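4. How the demonstrations were gathered, and what we think they are worth

The Clekska set is usually described by its size. We gathered 3,908 demonstrations by teleoperation, and a number like that tends to end the discussion. We would like it to start one. A demonstration in our log is any stretch of recording that an operator opened and closed with the foot switch and then marked as done. The mark is the operator's own opinion. In the first pass it was never checked by a second person, and the training code treated every marked recording as an equally good example of the task.

We had doubts about this from the start and kept going anyway, mostly to stay comparable with the earlier Stumadmont set, which was built the same way.

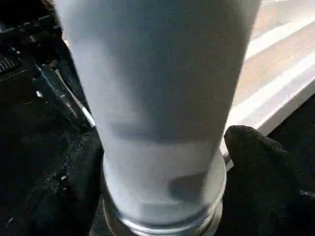

Does a larger set of demonstrations make a better policy?
Only when the added recordings show situations the earlier ones lack, and in our set many of them did not.

Operators learn fast. By the second hour most had settled on one approach angle and one grasp height, and they stayed with them. The result is a large pile of near copies. When we grouped the recordings by hand path over the first 30 frames after the foot switch, some operators' whole output fell into a single group. This is pleasant for the loss curve. Whether it helps a robot that starts from a slightly different place is another matter, and we have no strong evidence that it does.

4.1 Contact and what the labels say about it

Each recording carries a grasp label, computed from finger width and motor current. The label is cheap and we do not trust it much. Thin, soft material is the worst case: finger width with a fold of cloth between the pads is close to finger width with nothing there, and the current differs by less than the noise from one day to the next. The wrist view often settles the matter for a human reader. The labeling script does not look at the wrist view.

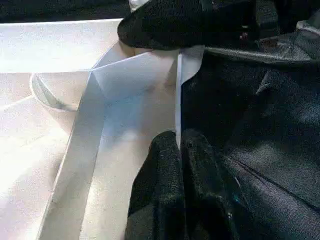
Figure 3. Wrist view with the gripper fingers at an upright strip of white fabric.

Kirsty Rewi relabeled a sample by eye from the wrist stream alone, without seeing the computed label. She and the script disagreed on 154 recordings. We had expected the errors to lean one way, toward missed grasps, and would then have shifted the threshold and moved on. They leaned both ways. We left the threshold where it was and added a flag for low confidence, and anyone who uses the labels as ground truth should read that flag first.

4.2 Two arms, one operator

Bimanual recordings are the part of the set most often requested by other groups – and the part we would defend least. The Faduva control rig maps each of the operator's hands to one arm, and people do not use their hands evenly. One arm does the work. The other hovers, or holds, or drifts while the operator thinks.
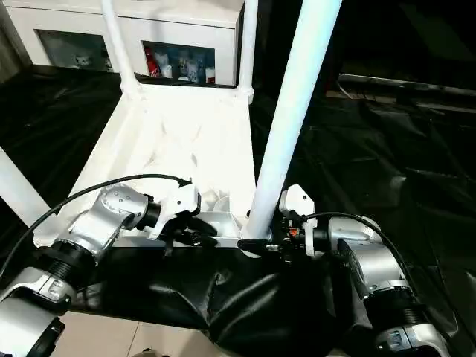 A policy trained on such data learns the drift as faithfully as it learns the grasp. We tried trimming idle stretches from the slower arm, and this broke the timing between the two. We tried masking its actions in the loss, which gave a policy that let go too early. The released version is untrimmed and unmasked. We do not claim this is the right choice, only that the two repairs we tested were worse.

The head and wrist streams also run on separate clocks. We align them at the start of each recording and never again, so a long recording may end with the views slightly out of step. Our loader does not correct for this.

4.3 Collection note 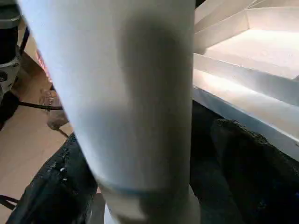

Tomoana, 4/23/26

The note for this site was written before training began, and we print its main point without changes: "Operators have been told to retry after a failed grasp and keep recording. Please do not report these as clean demonstrations." Our first summary table did exactly that. Retries are now marked, but the marks were made after the fact by people who knew what we hoped to find.

We held back 25 recordings per task for testing. They come from the same operators and the same rooms as the training data, so the test scores in Section 5 say little about a new home or a new pair of hands. A reader who wants that answer will have to collect for it, and we would suggest starting with fewer recordings and more changes between them.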